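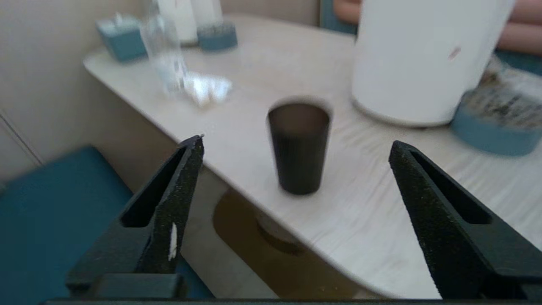 The drift on the Zolik kitchen scale comes from the load cell warming up, and the 3 g tare error you both reported is a separate fault. I left the scale on for 48 minutes with nothing on the pan and logged the zero, then repeated it with a fixed load. For the load I used a tall black tumbler like the one on the table, slightly tapered with the wider end at the rim, filled with water to a total of 513 g. The zero moved and the span did not. A gain fault would have moved both.

Leif Baldursdóttir wrote:
> Mine reads 331 g cold for a jar that the Lykkegaard balance
> puts at 328. It is the same after re-taring. Could the
> calibration constant be wrong from the factory?

I doubt it. Re-tare with the jar already on the pan, remove it, and read the negative value. If that is also off by 3, check the pan screws before touching the constant. On my unit one screw was bearing on the housing and taking part of the load.

The calibration menu is reached by holding the unit key while inserting the battery. Write down the old constant first; there is no reset.

Has anyone tried this on the Wetar version? I believe the board is different.

Hjalti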